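홀치기염색 티셔츠는 왜 색이 얼룩덜룩할까요?

인쇄하기 | 이메일로 보내기

티셔츠 한 장에 빨강, 노랑, 파랑이 한꺼번에 들어 있는 옷을 본 적이 있나요? 이런 옷은 홀치기염색으로 만듭니다. 홀치기는 천을 실이나 고무줄로 꽁꽁 묶는다는 뜻입니다. 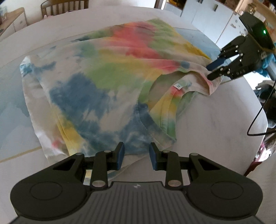

홀치기염색은 아주 오래된 방법입니다. 옛날부터 여러 나라 사람들이 천을 묶고 물들여 무늬를 만들었습니다. 인도에도 있고, 일본에도 있고, 아프리카의 여러 나라에도 있습니다. 나라마다 묶는 법과 좋아하는 색이 달랐습니다.

묶은 자리에는 왜 색이 안 들까요?

염료는 물에 녹은 색깔입니다. 물이 천 사이로 스며들 때 염료도 함께 따라 들어갑니다. 그런데 천을 세게 묶으면 실과 실 사이가 꽉 눌려서 물이 지나갈 길이 좁아집니다. 그 자리에는 염료가 거의 닿지 못합니다. 나중에 고무줄을 풀면 그곳만 하얗거나 연한 색으로 남습니다.

헐겁게 묶으면 물이 조금씩 새어 들어갑니다. 그러면 하얀 부분이 줄어들고 가장자리가 흐릿해집니다. 똑같은 염료를 써도 손에 힘을 얼마나 주었는지에 따라 무늬가 달라집니다.

색과 색이 만나면

노란 염료와 파란 염료가 천 위에서 만나면 초록색이 됩니다. 빨강과 노랑이 만나면 주황색이 됩니다. 빨강과 파랑이 만나면 보라색이 됩니다. 물감을 섞을 때와 비슷합니다. 세 가지 색을 모두 한곳에 부으면 갈색이나 회색처럼 탁한 색이 나옵니다. 그래서 처음 하는 사람은 서로 잘 어울리는 색을 옆에 놓는 것이 좋습니다. 노랑 옆에 파랑을 두는 것은 괜찮지만, 주황 옆에 파랑을 두면 가운데가 탁해지기 쉽습니다.

티셔츠는 무엇으로 만든 것이 좋을까요?

티셔츠 안쪽에는 작은 꼬리표가 달려 있습니다. 목 뒤에 있기도 하고 옆구리에 있기도 합니다. 거기에서 '면'이라는 글자를 찾아보세요. 면은 목화에서 얻은 실로 짠 천입니다. 면에 잘 맞는 염료를 쓰면 염료가 면의 섬유와 단단히 붙습니다. 폴리에스터는 면에 쓰는 염료와 잘 붙지 않아서 빨고 나면 색이 아주 연해집니다. 면 티셔츠인데도 바느질한 실만 하얗게 남을 때가 있습니다. 그 실이 폴리에스터이기 때문입니다.

무늬 만들기

소용돌이: 티셔츠를 펴고 한가운데를 손가락으로 집습니다. 그대로 빙글빙글 돌려 납작한 빵처럼 만든 뒤 고무줄로 묶습니다.

줄무늬: 티셔츠를 부채처럼 앞뒤로 접습니다. 길쭉해진 천을 몇 군데 묶습니다.

구름무늬: 천을 아무렇게나 구겨서 뭉칩니다. 정해진 모양이 없어서 할 때마다 다르게 나옵니다.

Zoto 공방의 어린이 염색 교실

Zoto 공방에서는 해마다 3월에 어린이 염색 교실을 엽니다. 선생님은 본 러독(Vaughan Ruddock)입니다. 한 번에 최대 43명이 참가할 수 있고, 7살부터 신청을 받습니다. 한 사람이 면 티셔츠를 한 장씩 물들입니다. 염료는 작은 병에 담아 쓰는데, 병 하나에 200밀리리터가 들어갑니다.

러독 선생님은 티셔츠를 묶기 전에 먼저 물에 적시고 꼭 짜게 합니다. 젖은 천에서는 염료가 부드럽게 퍼집니다. 마른 천에 바로 부으면 한쪽에만 진하게 물들 수 있습니다. 염료를 다 부은 티셔츠는 비닐봉지에 넣어 하룻밤 둡니다. 다음 날 찬물로 헹구고, 물이 맑아지면 고무줄을 풀어 따뜻한 물로 한 번 더 헹굽니다.

꼭 지켜야 할 것

염료 가루는 어른이 물에 탑니다. 가루가 날리면 코로 들어갈 수 있습니다. 염료를 만질 때는 고무장갑을 끼고 헌 옷을 입으세요. 새로 물들인 티셔츠는 처음 몇 번은 다른 빨래와 따로 빨아야 합니다. 흰 양말과 함께 빨면 양말까지 물들 수 있습니다.

낱말 풀이

염료: 천이나 실을 물들이는 물질
섬유: 실을 이루는 가늘고 긴 가닥
헹구다: 깨끗한 물로 씻어 내다

2018년 6월 22일

인쇄하기 | 이메일로 보내기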